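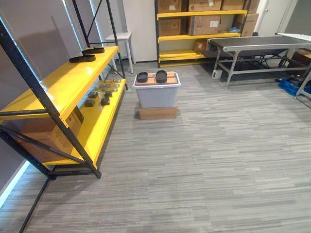 Shelving unit with yellow shelves; glass jars and cups on the lower shelf.

To: Wevstead Building Members List
Subject: Re: Proposed changes to shared storage and quiet hours

Dear members,

The building office thanks everyone who replied to the notice sent in March. A large share of the replies raised the same points, and one message set them out in full. It is quoted below with the sender's permission, and the office's answers follow each part.

> The notice says that shared storage will be billed by the shelf starting
> next quarter. Our group has used the storage room on the ground floor
> since we moved in, and it has always been part of the rent. We would
> like to know whether this is a new charge or whether the rent will go
> down by the same amount.

The charge is new in form. Under the present lease, each member pays an equal share of the storage cost, regardless of use. Of the 88 members on the current roll, 13 have never requested storage space and have asked more than once to be released from the cost. The share now included in the rent will be removed on the same day the shelf charge begins. A member who keeps one shelf will see no change in the monthly total. A member who keeps two or more will pay more than at present.

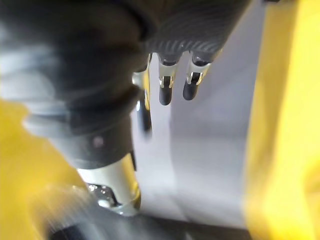

Members who wish to give up a shelf should write to the office before the end of the month. Space given up will be offered first to those on the waiting list, in the order in which their requests were received. Shelves may be shared between two members, provided that one of them agrees to receive the bill. The office will not divide a bill between parties.

> We are also concerned about the labeling rule. Several of us store items
> for only a few days at a time, and filling out a form for each of them
> seems out of proportion.

The office accepts this point, and the rule has been revised. Items left for seven days or fewer will need only a tag with the member's name and the date of arrival. The full form will be required for anything kept longer. Untagged items will be moved to the holding area beside the loading door and kept there for 70 days, after which the office may dispose of them. Members will receive two notices through this list before anything is discarded.

The rules on what may be stored have not changed. Paint thinner, fuel, and pressurized containers remain prohibited throughout the building, and food must be kept in the kitchen on the second floor.

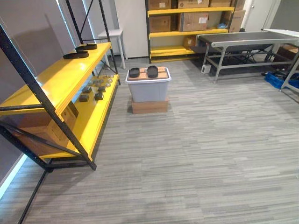
> On quiet hours, we understand that the upper floors have complained about
> noise in the afternoon. However, a fixed period from 1 p.m. to 4 p.m.
> would take out most of our working day. Was any other arrangement
> considered?

Three arrangements were considered. The first was the fixed period described in the notice. The second was to move noisy work to the Nyamweya annex, where the walls are thicker and the neighboring units are not occupied during the week. The third was to leave matters as they stand and ask members to settle complaints among themselves.

After reading the replies, the office has decided to adopt the second arrangement for a trial period of one quarter. The annex may be reserved in blocks of two hours through the Cirkus booking page, at no cost to members in good standing. Reservations open each Friday at 9 a.m. for the following week. No member may hold more than three blocks in a week unless space remains open on the day itself.

During the trial, quiet hours in the main building will be limited to the period from 1 p.m. to 2:30 p.m. Ordinary conversation, telephone calls, and the use of hand tools are permitted during this time. Hammering, sanding, and amplified music are not.

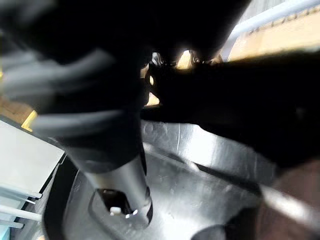

> Finally, could the office confirm whether the key deposit is going up? The
> notice mentions a figure, but the lease gives a different one.

The figure of $140 in the notice applies to new members and to replacement keys. Members who already hold a key under the present lease will not be asked to add to their deposit. The wording of the notice was unclear on this point, and a corrected copy has been posted at the front desk.

Uren, the firm that maintains the entry system, will replace the reader at the side entrance later this quarter. Existing keys will continue to work. The side entrance will be closed for one morning while the work is carried out, and the date will be sent to this list once it has been confirmed.

Further comments on any of these matters may be sent as a reply to this message. Questions about an individual account should be sent to the office directly and not to the full list.

Building Office
Wevstead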